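Borehole water - black bits, is it manganese or something else?
Private Supplies and Treatment > Filters and Media

dunnockhill
Posted 10th March

First post here, though I have been reading for a while. House is outside Minhas, on a borehole 60 metres deep, no mains available. We have had the water for nine years without trouble until this winter. 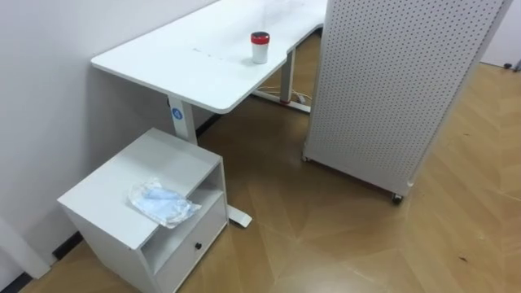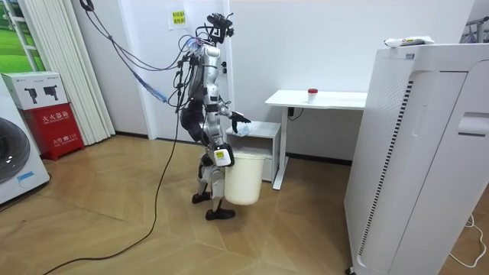
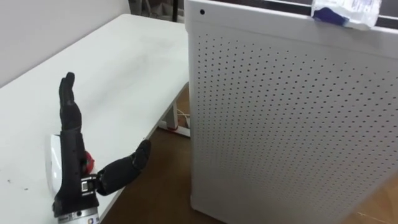

The trouble is black bits in the cold water, mostly upstairs. They collect in the toilet cisterns and I get a few in the bath if it is filled fast. No smell, no taste that I can pick out, and no orange staining. For size and look, the nearest thing I can point to is the little row of dark specks on the white desk beside the cup with the red lid, first picture. Some of ours are a bit bigger and flatter. The kitchen tap is better than the bathroom but not free of them.

Set-up is borehole pump, pressure vessel, sediment cartridge, UV lamp, then a small softener that was here when we bought the place. I change the cartridge every spring and have the lamp done at the same time.

I rang Minon, who fitted the UV. They said it was manganese without coming out and have quoted £1,254 for a Floter backwashing filter with Lirkum media in it, fitted. Before I pay that I would like to know whether it is the right answer. Does it sound like manganese to anyone?

pumphouse_ted
It might be. Manganese comes out black or very dark brown and it does like cisterns, as the water sits there and gets air to it. But I would not spend that sort of money on a phone call. Get the raw water tested first, taken before any of your kit, and ask for iron, manganese, pH and hardness as a minimum.

Oxbow
Agree with Ted about the test, but it is manganese nine times out of ten on a borehole. We had the same. Black slime inside the cistern, black on the washing machine drawer, bits coming off when the flow picked up. Put a media filter in and it cleared within a few weeks. I wouldn't waste months on it.

clayfoot
Bits that are flat and a bit bigger don't sound like manganese to me. Pick a few out and rub them on white kitchen roll. If they smear like soot and feel rubbery, look at your flexible hoses, tap washers and the pressure vessel. The lining in old braided flexis goes and sheds black flakes. Worse upstairs and better in the kitchen fits with that too if the bathroom has flexis and the kitchen is on solid pipe.

Oxbow
Manganese smears as well, so that test on its own doesn't tell you much.

clayfoot
It does smear but it feels different. Manganese goes to a fine powder or a greasy film. Rubber drags and stretches before it breaks. Anyone can tell once they have felt both.

dunnockhill
Thanks all. Went up and fished some out. The bigger ones are soft and leave a black mark on the paper. The smallest ones just disappear into a grey smudge. So I don't know if that is two things or one.

Bathroom has flexis on the basin and on the cistern. Kitchen has one on the hot only.

marrowbed
Could easily be two things. How old is the pressure vessel, and is there anything left of the air charge? With the pump off and the water side drained down, put a tyre gauge on the valve. If water comes out of the valve the diaphragm has gone and you need a new vessel whatever else you decide.

Don't take a reading with the system still under pressure. It will just give you the water pressure back and you'll think all is well.

dunnockhill
Vessel is a 50 litre one, same age as the pump as far as I know, so older than our time here. I will try the gauge.

softwater_sal
Something missed so far. You have a softener downstream of the UV. If there was dissolved manganese in the raw water the softener would be taking some of it out, and the resin would be getting fouled. Have a look in the brine tank and at the drain during a regeneration. Dark water going to drain near the start would make me think Oxbow is right. Is the cold in the bathroom softened or is it teed off before?

I'd also ask why the softener comes after the UV. Normally you want the lamp last so nothing sits between it and the tap. Manganese and iron coat the quartz sleeve too, so if your sleeve was dirty when the lamp was changed that is another clue.

dunnockhill
Everything is softened except the kitchen cold and the outside tap. Sleeve was clean last April, the lad who did it remarked on it. I had not thought about the order of the lamp and the softener, it was put in that way by Minon.

pumphouse_ted
Clean sleeve after a full year says there wasn't much iron or manganese about then. It can change though. Levels in the borehole move with the water table, and if the pump has been lowered or is drawing harder you may be pulling from a different layer. Has anything changed outside? New well nearby, pump swapped, heavy use?

dunnockhill
Pump was swapped in the autumn. Same model, but I can't say for certain they hung it at the same depth.

Oxbow
There you go then.

clayfoot
Or the new pump starts harder than the old tired one and is knocking bits off hoses that were on their way out already. Both fit. That's why you test.

B. Khattak
I take samples from private supplies for a living so a few notes on doing it properly.

Ask the lab for total and dissolved manganese as two results. For dissolved, the sample has to be filtered at the time, and they will send you the kit if you ask. If dissolved is high, the manganese is coming up in the water. If total is high and dissolved is low, it is already in particle form, and a finer sediment filter may be a good part of the answer. The limit for drinking water is 50 micrograms per litre, but you can get staining and deposits well below that.

Run the raw tap until the pump has come on and settled before you fill anything. Don't use the first water out. Get it to the lab cold and get it there quickly.

As a rough home check, fill a clean white cup from the raw tap and another from the bathroom cold, cover both and leave them for 48 hours. If the raw one grows a dark film or a dark sediment by itself, suspect the water. If it stays clear and the bathroom one has flakes in it from the start, suspect the plumbing. It doesn't replace the lab result.

Bushra Khattak

softwater_sal
Good post. I would add pH to the list of things you must know before buying media. Several of them work poorly on acidic water, so ask Minon which pH range the Lirkum stuff is rated for and what backwash flow it needs. If your pump can't give that flow the bed will clog and you will be back on here next year.

dunnockhill
Update. Gauge on the vessel gave nothing at all and a dribble of water came out of the valve. So the diaphragm has gone. New vessel ordered.

Changed the two bathroom flexis while I was at it. Cut one open and the lining was cracked all the way along, and bits came away on my finger.

Two cups left standing as Bushra said. Bathroom one had flakes in it straight off (filled before I changed the hoses). The raw one had no flakes but did have a very faint grey ring by the end. Lab kit is on its way. I have asked Minon to hold the quote.

clayfoot
Flakes sorted then, I think. Flush the cisterns out and wipe them clean so you can see what's new.

Oxbow
The grey ring is manganese though. I still think you'll want the filter at some point.

pumphouse_ted
Quite possibly, but it may be a smaller one. Wait for the numbers. And get that pump depth checked with whoever fitted it, they should have written down how much pipe went back in.

dunnockhill
Have left a message asking them. Will post the lab results when I get them.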